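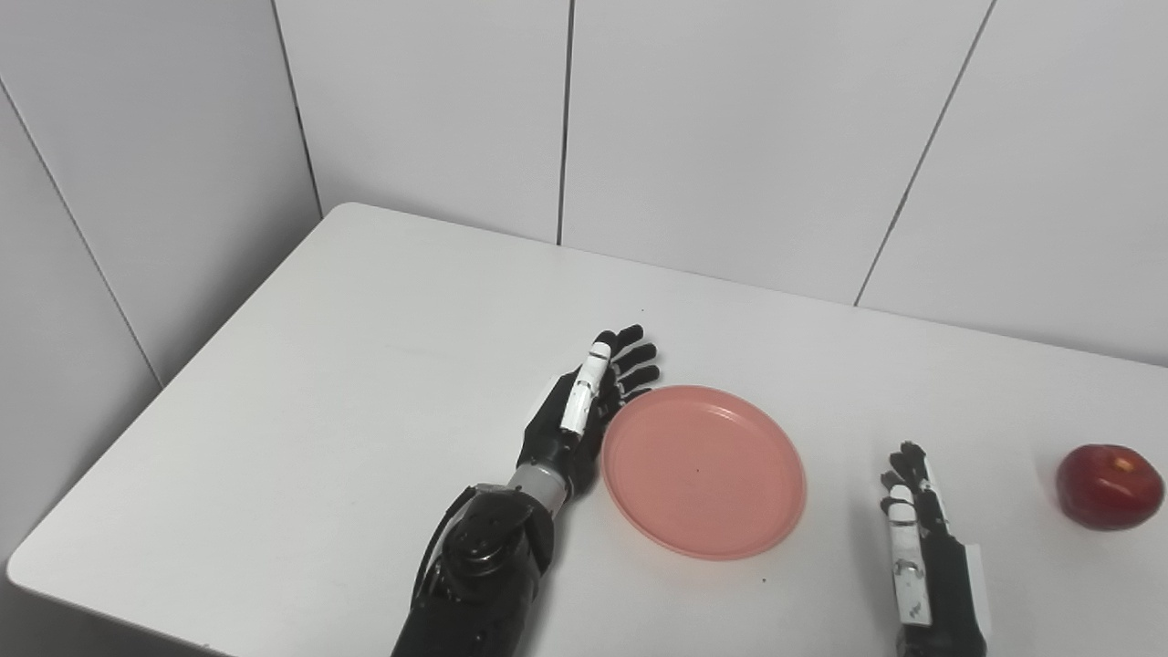
How long does it take to build a pair of robot arms in a shared workshop? Seven months of evenings, if you have a day job and you keep redoing the wrists.

OK so, thread! I've been promising one since October and people keep asking me at the shop, so I'm writing it on the bus.

The project is called Vevetti. Two arms, two hands, one very tired builder (me) plus Bảo Đoàn, who does all the wiring and most of the worrying. We work out of the shared shop in Brendale, back bench by the compressor.

Goal for this whole stage: put an apple on a plate. That's it! Pink plastic plate, red apple, white table. The plate goes by one hand and the apple by the other, so both sides have something to think about.

The hands are mostly black, with white thumbs. I love the white thumbs. When I'm watching from across the room I can tell straight away which way a hand is turned, and it has saved me from so many wrong guesses about what the wrist is up to.

Speaking of wrists. Version 3 had a wobble I could feel just by resting a finger on it. Darius Rusu let me use his lathe for an evening and we made new spacers (he did the good one, I did the other one). Wobble gone. I danced a little.

Cables are still my enemy. Leave too little slack and the arm tugs on its own plug when it reaches. Leave too much and you get a big loop that wants to catch on everything. Bảo's rule is to move the joint to its farthest point by hand first, then cut. I broke that rule once and bought a new cable.

Software side: I record an arm move, play it back slowly, then fix whatever looked scary. We've saved 730 moves so far. Plenty of them are terrible and I'm keeping every one!

Best run yet was 19 apples in a row without a drop. Number 20 rolled off the table and under the drill press, and I had to fish it out with a yardstick.

Someone asked about bruising. Yes, we bruise apples. We start each session with a firm one and ease the grip down between tries. The bruised ones become crumble, and Darius has strong feelings about cinnamon.

Next up is getting the two hands to share a job, one steadying the plate while the other sets the apple down. Bảo thinks 4 weeks. I think 3, but I also thought the wrists would take a weekend.

If you're near Brendale in the evening, come say hi, we're usually there from 7 pm. Bring apples, we're low again.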